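The Kitchen Where Nothing Ever Goes Wrong

Thursday, March 1, 2018

I have spent most of the winter in a kitchen that doesn't exist, and I'd like to complain about it.

Let me start with the good parts, so that Melati Simanjuntak, who signs off on my time, can stop reading after the second paragraph. Simulation is wonderful. I can run a planner against it all night and come in to a folder full of logs. I can break the arm at the wrist, click a button, and have an arm again. Our real arm takes a phone call and a shipping crate. If you write motion planning code for a living and you don't have a simulator, you are either very rich or very new.

Now the complaint. The whole field has quietly agreed to grade its homework in a place where the teacher is also our software. We write a controller, we write a world, we put one inside the other, and when they get along we make a chart.

I make those charts. I made one last week. It has a green line that goes up and to the right, and I was proud of it for most of an afternoon. Then Mohsin Farooqui, who works on perception two desks over and has the manners of a tax auditor, asked where the object poses came from. I said from the simulator. He said, "So you asked the world where the cup was, and the world told you." I said yes. He went back to his desk.

That is the trouble in one exchange. In our tool, which is called Jonunia for reasons that left the company before I joined it, you can ask for the pose of anything by name. It comes back with more decimal places than I have ever had a use for. The planner takes this number, trusts it completely, and behaves beautifully. Of course it does. I'd behave beautifully too if a voice told me exactly where everything was.

On the real counter there is no voice. There is a depth camera that thinks shiny metal is a hole, and a pose estimator that is right until the afternoon sun gets to the window. The planner then receives a cup that jumps sideways every few updates and tries, politely, to follow it. Hugo Carretero calls this the haunted cup. The fix, for now, is a blind.
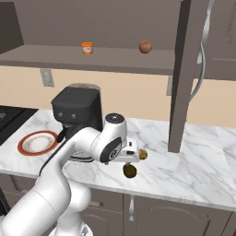

So when somebody tells me their stack works in simulation, what I want to know is which half of the stack they left at home. Usually it's perception. Sometimes it's contact, which is the part where the gripper touches the thing, and which you might think was the point. A good many simulators handle contact the way a nervous guest handles a hug. The fingers close, the solver panics, and the object either sinks a little way into the pads or leaves for the far wall at highway speed. There is usually a setting for this. In ours it was set by someone in a hurry, and it has been copied from scene to scene ever since like a family recipe.

I went looking for the origin of that number in January. It was in a config file from a drawer-opening demo we did for Bassi, with a comment next to it that said "seems ok." Every grasp result we have reported since then stands on "seems ok."

I don't say this to embarrass anyone. I wrote the comment.

The usual answer to all this is to make the world messier. You shuffle the colors, move the lights, nudge the masses, add noise to the poses, and hope that reality turns out to be one more shuffle. I like this answer and I use it. My objection is to how we pick the mess. We add the noise that is easy to add. Gaussian noise on a position is one line of code, so everybody has it, and so everybody's robot is now very good at dealing with cups that shiver slightly around the correct spot. Real errors aren't like that. A real pose estimate is wrong in one direction for an hour. A real camera gets bumped on a weekday morning, and from then on the entire kitchen is a finger's width to the left, steadily, with great confidence.

Jhair Cusi put this to the test in a way I found rude but useful. He took my planner, the one with the green line, and gave every object in the scene the same fixed offset of 3 centimeters. No shiver at all. He ran 60 trials and I got 35. My own noise, which looked much scarier when you plotted it, had barely dented the score. I asked him whether the offset was fair. He said it was the one he'd measured on the real bench that morning.

There's a second thing that bothers me, and it has more to do with people than with code. A simulated scene is tidy because someone has to build it, and that someone has other work. Every object costs an hour: a mesh, a collision shape, a mass someone guessed at. So you get a few objects, standing well apart, and a planner that has never once in its life had to reach past a dish towel. Then we take it out to a customer. I went along on the Plornberg visit, and I can report that an office kitchen in use contains a cable nobody will own up to, two mugs nested for good, and a stack of takeout menus that the planner regarded as a solid block rising to the ceiling. It declined to move. It was correct, given what it had been told. We stood there for a while being correct with it.

The planner had a test suite of 1310 cases at the time. All of them passed. I checked in the parking lot, on my phone, as if that would help.

What I would like, and I have asked for it in two meetings, is fairly dull. I'd like us to keep the simulator and stop letting it talk to the planner directly. Render the images, run the real perception code on them, and let the planner live with whatever comes out. It's slower. Marion MacAulay, who keeps our build machines alive, has explained to me how much slower, with a hand gesture. The perception code was also never meant for rendered pictures and gets confused by them in ways that are all its own, so some of the failures we see will be failures of the simulation and will waste our time. I accept that. At least they'd be failures, and we'd get to look at them.

I would also like the offset test to run every night, with the offset taken from whatever the last real calibration check said. If the score is bad, the score is bad. Put it on the wall screen next to the green line.

And I would like every parameter that affects contact to have a name next to it, a date, and some note of how it was measured. If it wasn't measured, write that down. "Guessed" is a perfectly good word. I'd have been glad to find it in January.

The argument against me, which Melati makes well, is that Clultis is a small company and customers don't buy nightly tests. They buy a robot that puts the cup where it should go. A fast, clean simulator lets four of us do the work of ten, and if I slow it down to make it honest, we become four people doing the work of four. She also points out that the planner bugs we do find in the clean world are real bugs, and she's right. Last month it caught the elbow trying to go through a cabinet door. I would much rather learn that from Jonunia than from a landlord.

So I don't want the clean kitchen gone. I want us to stop quoting it as though it were a place. A result from it should be read the way you'd read a résumé: nothing in there is exactly false, and you would still like to meet the person.

The offset test goes in on Monday, if the build machines hold up. Mohsin has offered to write the part that reads the calibration file. He has also asked for the blind to be left up.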